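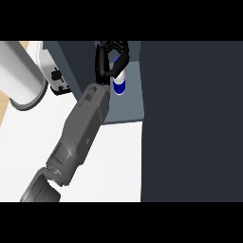 FOR IMMEDIATE RELEASE – Somgate, April. Cometau has released the new Cudside Visitor Map, a folded paper map of the Cudside valley and the lake towns, on sale now at the Somgate visitor center and at most gas stations on the valley road. First full redraw in years. Every road checked, every campground, every boat ramp. The map also marks small stores for the first time, the kind of place where a driver can pull over for ice, batteries or a cold drink, and the symbol for them is a little can, white and blue, much like the one sitting on the gray shelf. Easy to spot at arm's length. Public restrooms get their own symbol too, finally.

What's new

The old Cudside map was still in use at a lot of front desks, and it showed. Two bridges missing. The Hosoda ferry landing on the wrong side of the inlet. Trail names nobody in the valley uses anymore. The new map fixes all of that and adds 523 miles of back road that the old one left blank, with gravel and paved roads in different colors so people in rental cars know what they're getting into.

The sheet is bigger, printed on both sides. Front: the whole valley, from the Somgate pass down to the lake. Back: street maps of Somgate, Cudside and Hosoda, with parking, the clinic, the post office and the trailheads you can walk to from downtown. An index lists 741 place names, including creeks, and each one has a grid square. Yes, the index is on the map itself and not in a separate booklet, which was the number one request from last summers visitors.

Contour lines are back on the valley side. They were dropped from the last printing to save ink and we heard about it.

Three editions

The Visitor Map comes in 3 editions. The standard folded sheet is for the glove box. A waterproof edition, same map, same scale, is meant for paddlers and hikers and folds smaller. The wall edition ships flat in a tube and has no ads, no fold lines and a wider margin for framing. Schools and libraries in the valley can request the wall edition at no charge while the first printing lasts – one per building please.

A digital version will follow. It will work without a phone signal, important north of Hosoda where there mostly isn't one. No date yet. Buyers of the paper map will find a code inside the back panel and can use it when the download is ready, so don't throw out the cover.

Corrections

Maps go out of date. Roads wash out, stores close, somebody moves a gate. Cometau will take corrections from the public all season through the form on its web site and will post a running list of changes there, so anyone can pencil them in. Please give the grid square and say what is there now. Pictures of road signs are very helpful. Changes that affect safety, like closed bridges or bad fords, go up first. Everything else waits for the next printing, planned in 2 years.

For retailers

Counter displays and reorders ship from our Somgate warehouse. Standard and waterproof editions come in mixed boxes, wall editions seperately. Stores still holding the old map can send back unsold copies for credit against a new order. Include the original packing slip if you have it.

Review copies and a sample section of the lake shore are available to press on request. Please credit Cometau on any section reproduced.

About Cometau

Cometau makes and prints maps for travelers, trail groups and towns. Based in Somgate. Other titles include the Hosoda Lake Paddling Map and the Somgate Pass Winter Trails sheet.

Press contact: Cometau map desk, Somgate. Phones open until 4 p.m.

###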